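Chapter 6
What the Wrist Sees: Training on Rendered Views

I'm going to start this chapter by owning up to a bad month. It was May, I had a policy that could pick things up beautifully in one simulated kitchen, and I was quite sure I'd cracked it. Then I loaded a different room. Same arm, same gripper, same objects, new paint on the walls, and the thing went to pieces! It hovered. It drifted off sideways. Once it closed its fingers on thin air and carried the nothing very carefully over to a bin.

If you've worked through Chapter 5 you'll have a fair idea what went wrong (go back to section 5.4 if you skipped it, I'll wait). The policy had learned where to move by looking at the background. It had never needed to look at the objects much at all, seeing that the objects and the background always turned up together. Poor thing had memorised the wallpaper.

So this chapter is about the method I used to sort it out, which we ended up calling Prolatico. It's a way of choosing which rendered views go into the training set for a camera that rides along behind the gripper. I'll take you through it in the order I wish I'd done it, with the dead ends trimmed down to the ones you're likely to hit yourself.

Why the wrist view is such a headache

A fixed camera on a stand gives you a nice steady picture. The floor stays at the bottom, the walls stay upright, and any change in the picture is probably something you care about. A wrist camera gives you none of that. Every time the arm turns, the whole room swings around with it. Floors end up down the side, corners point in odd directions, and for long stretches there's no object in view whatsoever, only fingers and whatever surface happens to be past them.

Those stretches are what I want you to think about. People throw them out. I threw them out! They look like wasted frames: the gripper's open, it's holding nothing, it's on its way from one spot to another. But when I went through the failed runs in the new room, one tedious Wednesday with a very large pot of tea, most of them had gone off the rails exactly there, during the travelling part, well before the arm got anywhere near the thing it was meant to grab.

The idea in short

Prolatico keeps the travelling frames and makes them work for their living. For each simulated run, we save the arm's motion and then render views with the gripper near the room's surfaces, at whatever tilt the wrist happens to have. We then swap the colours and textures of those surfaces and ask the policy to give the same motion for each version. If its answer changes when only the walls have changed, it gets a penalty. That's really the guts of it, and you could write the training step on the back of an envelope (I did, and then lost the envelope).

We rendered 4000 views for the first full set, using a room builder called Zurnell that was already sitting on our server. From those we kept 2058. The ones we dropped were nearly all repeats, where the arm had paused and the renderer had cheerfully given us the same picture again and again. We held back 170 views for checking and never trained on them. Please do the same, and do it before you start fiddling. If you pick your checking set after you've seen a few results, you'll favour the easy ones without meaning to. I certainly did on my first go.

Two things that will bite you

First, keep the fingers the same in every version. Early on I let the texture swapper loose on the whole picture and it happily repainted the gripper too. The policy then had nothing steady to hang on to, and training crawled. The fingers are the one part of a wrist view that you can count on, so leave them be.

Second, watch out for posters, paintings and the like. A framed picture on a wall is a patch of rich detail in the middle of a plain surface, and a policy will latch onto it like a limpet. It's a lovely landmark if you only ever work in that room, and a trap if you don't. In our Briltham rooms (the set of rendered interiors used all through this chapter) I left the wall art in for some runs and stripped it out for others, and compared the two. We'll get to what that showed in section 6.3, along with a measure called the Ouazzani score, which tells you how much of a policy's answer is coming from the background.

Before we get to any sums, have a good look at a couple of views from one of the rooms. Try to work out for yourself which parts would still be there if the robot moved house. Then jot down which part you'd look at first if you were a lazy policy trying to guess where you were. My bet is we'll agree. 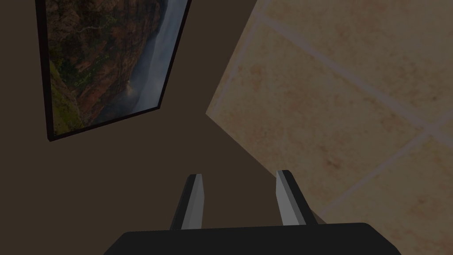
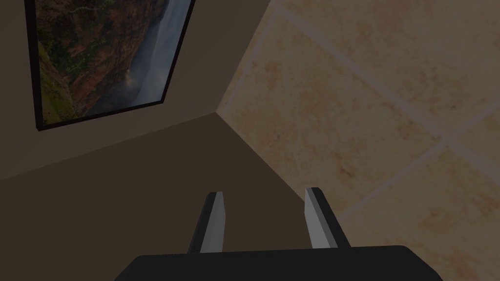

Figure 6.1. Rendered views from behind the open gripper in a Briltham room. Both have the canyon picture at upper left and beige tiles to the right.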